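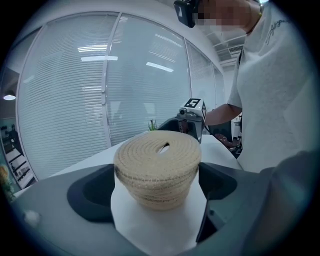
Korham Basket Corner
5 February 2018

Good morning, rope people! So many of you have been asking about coiled baskets that I'm going to stop typing the same answer over and over and put everything I know into one long thread. Get a coffee. I've got mine, and a bag of cord scraps to sort while I think.

First thing, before anybody writes to tell me I'm doing it wrong: there are lots of ways to make these. Some people sew everything on a machine with a zigzag stitch. I do mine by hand, in the evenings, in the good chair, and what follows is the hand way.

I got into it by way of clutter, I'm afraid. The shelf by our back door used to be where keys, dog leashes, stamps, half-used lip balm and mystery batteries went to live together forever. I bought a plastic tub for it and hated the sight of it every time I came in with groceries.

Then I found a rope bowl at the church rummage sale, a little lopsided thing with a pale straw color to it, and I brought it home and put the keys in it and just felt better about the whole corner. I can't explain it any more scientifically than that.

After a month of admiring it I turned it over at the kitchen table and followed the coil with my finger from the middle out to the rim and thought, well, I could do that. (I could not do that. Not for a good long while! But we'll get there.)

Supplies, then. You want cord, strong thread, a big blunt needle, clips or clothespins, and scissors you don't mind ruining a little. People always want a longer list than that and I always disappoint them.

The cord I use is Trestance, the unbleached one, in the 125-foot hank. It's thick and it's wound good and tight, so it keeps its shape when you pull a stitch down on it. The softer kind is lovely to hold and it flops. My first basket in the soft kind is now a coaster.

I get it at Skirkance, 1401 Moriarty, over past the car wash. They'll let you unwind a bit and bend it around your finger before you buy, and you should! If it kinks when you bend it small, put it back.

Thread: I like a shade or two darker than the cord. You'll see every stitch that way, and yes, that means you'll see the bad ones too. But the lines going around the sides in bands are half the charm for me. If you want it invisible, match it as close as you can and work in daylight.

Somebody asked about waxing the thread. I do. I run it across an old candle stub. My sister-in-law says it makes no difference whatsoever and her baskets are nicer than mine, so take that however you like.

Now the start, which is the part that makes people put the whole thing in a drawer and take up jigsaw puzzles instead. You fold the end of the cord back against itself and wrap the rest around that little folded piece, snug, and stitch through both as you go.

A short fold gives you a rounder basket. A longer fold gives you an oval one. And if you don't pull that first turn in hard enough you'll end up with a little oval gap right in the center, like a buttonhole, with daylight coming through.

I used to rip the whole thing out when I got one of those gaps. I don't anymore. You can cover it with a scrap of felt on the inside, or stitch it shut with a few passes, or leave it be. Keys do not fall through it. Loose change might, if you're a dime person.

Next you make your flat disc. Around and around, each new row stitched to the one before it. Keep it down on the table while you sew. I know it's nicer in your lap! But a lap is curved, and a disc sewn on a curved lap comes out domed.

If yours does come out a bit domed, steam iron and a damp dish towel, press down with the flat of the iron and then leave a heavy cookbook on it overnight. It won't go perfectly flat. It'll go flat enough to sit on a shelf without rocking, mostly.

How big should the disc be? As big as you want the bottom to be, and then stop. I always go one row too far. For keys and glasses I lay my hand on it with my fingers closed, and if it covers my hand I'm done.

Turning the corner from the bottom into the sides was a mystery to me for ages and the trick is so small. You stop laying the new row next to the last one and start laying it up on top of the outside edge. That's it. You tip the cord up a little and keep stitching.

Tip it a little for a wide bowl. Tip it a lot for straight sides. I love the in-between shape, narrow at the bottom and opening out as it climbs, and it forgives you a lot if your rows wander. Straight sides show everything.

Your rows will be uneven, by the way. Mine are. I've made a great many of these and if you look at any one of them up close you'll find a fat place and a skinny place, usually wherever the phone rang or a good part came on in whatever I was listening to.

A word about tension for the tired hand-sewers among us: pull the thread snug and then quit pulling. If the cord is denting under the stitch, you've gone too far, and by the rim your basket will be puckering inward like it tasted a lemon.

I also get asked what to do when you run out of cord halfway up. Cut both ends on a long slant, lay them together so they make one thickness, and wrap thread around the join before you carry on. Try to have it land on the side that'll face the wall.

The rim! Taper the very end of your cord the same way, on a slant, and stitch it down to the row below with stitches set close together. Then I go once more around the top edge with the needle even though it doesn't strictly need it. I just like how it finishes.

Handles are a whole other thread. The short version is that you leave a loop of cord standing away from the row underneath, skip stitching there, and then sew the next row along the top of the loop. Put the clothespins on before you let go of anything.

Okay, coffee number two, and on to the part some of you really came for: what on earth do you put in them all?

By the back door: keys, sunglasses, the small flashlight. On the bathroom shelf: washcloths, rolled. On my desk: charging cords, finally, and I'll tell you it's changed my mornings. In the guest room: a little one with cough drops and a spare toothbrush in it.

The kitchen has a wide shallow one that does for onions and garlic. I put a paper napkin in the bottom and shake it out over the sink when the skins pile up. Cloth napkin for company, paper for the rest of us.

Please don't set a houseplant straight down in one. I know how good it looks, I've seen all the pictures too. Put a saucer inside, a real glazed one, and lift the plant out to water it. I lost a perfectly good basket to a fern and I'm still a little sore about it.

Cleaning: shake it, brush it with a dry nail brush, and for a spot use a damp cloth with a drop of dish soap. Then let it dry upside down on a towel, out of the sun. I don't put mine in the washing machine. A lady at the rummage sale swears by the delicate cycle and I was too polite to ask to see the result.

If it's lost its shape from being squashed under something, mist it lightly, stuff it full of balled-up towels and leave it alone for a day. Don't keep checking it. (I keep checking it.)

Storing them is easy if you've made different sizes, they nest. If you've made the same size over and over, like I did all last winter, then you've got a tower, and the tower comes down whenever someone shuts the closet with any feeling.

A few of you asked if I sell them. A handful at the May fair here in Korham, and that's all. It takes me so long to make one that if I charged for the hours you'd laugh, and if I didn't I'd sulk, so mostly they get given away with something nice inside.

Good things to tuck inside, if you're gifting: a bar of soap and a hand towel, seed packets, tea, a ball of yarn for a knitter. For a new baby I did socks and a thermometer and the mother told me later the thermometer was what made her cry.

To the person who wrote last night that her first disc looks like a potato chip: I'm so glad you sent that! It's tight stitches in the outer rows. Unpick back to where it still lies flat, loosen up a touch, and keep going. You don't need to start over.

And for the left-handers, wind the coil the other direction and ignore every diagram you've ever been given. My neighbor did it that way from the start and hers climb the opposite way around from mine. They look very sweet side by side on her piano.

I think that's most of what was in my inbox. If I missed yours, put it in the replies and I'll get to it after supper, I'm at the ironing board until then with a disc that came out domed again.

Oh — and Skirkance was down to the last few hanks of the unbleached when I was in, so call ahead if you're driving over for it.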